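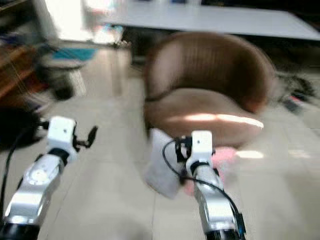
What should I do with a tiled floor before the autumn damp sets in? Give it one proper clean, let it dry with the windows open, and look over the grout while you can still get at it easily.

Search this site Enter keywords Go

It's floor season again! I know most people get excited about October for the leaves or the soup, but for me it's the month when the rugs come back out, and that means the floor gets a bit of love first. We had 80 replies to the floor question in the last newsletter, which is more than we've had for anything except the moth special, so this time I'm giving the subject the full item it deserves.

Start with a dry sweep. Go round the edges with a soft brush before you do the middle, and pull out anything light enough to shift on your own. Grit is what scratches a glazed tile, and if you mop over it you're really just giving it a ride round the room.

Then warm water and a very small squirt of washing-up liquid. Very small! Sombat Sangkhawat, who laid most of the floors in the Pramgate flats and still answers my emails with great patience, wrote back that the dull film people complain about is nearly always old soap. His cure is lovely and cheap: two rinses with plain water, changing the bucket in between, and then an old towel pushed about with your feet. I tried it in my hallway at Utard and was so pleased that I did the bathroom as well, and then the front step, which nobody had asked me to do.

Please keep vinegar away from limestone, marble or travertine. It's fine for windows, but it eats into those stones and leaves pale marks that you can't mop out again. If you aren't sure what you've got, treat it as stone and stick to plain water.

Now the grout. An old toothbrush and a paste of bicarbonate of soda will lift most kitchen grime (leave it on for ten minutes, scrub, rinse well). Where it has gone crumbly, cleaning won't help and you'll need to rake out the loose bits and fill the gap. A small tub does far more than you'd think, and grey hides a patch better than white. Don't walk on it until the time on the tub is up, even in socks. I have a sock print by the boiler from March and I've grown rather fond of it.

Rugs go down last, on a floor that's dry right through. If yours slides about, a piece of open-weave underlay cut slightly smaller than the rug will hold it, and it lets the air move too.

The Saengthong hall is lending out its long-handled grout brushes again, so ask at the desk if you'd like one for the weekend. Next time I'm on to draughty doors, with a letter from a reader in Cokholm who has made the most magnificent sausage-dog draught excluder out of a pair of corduroy trousers.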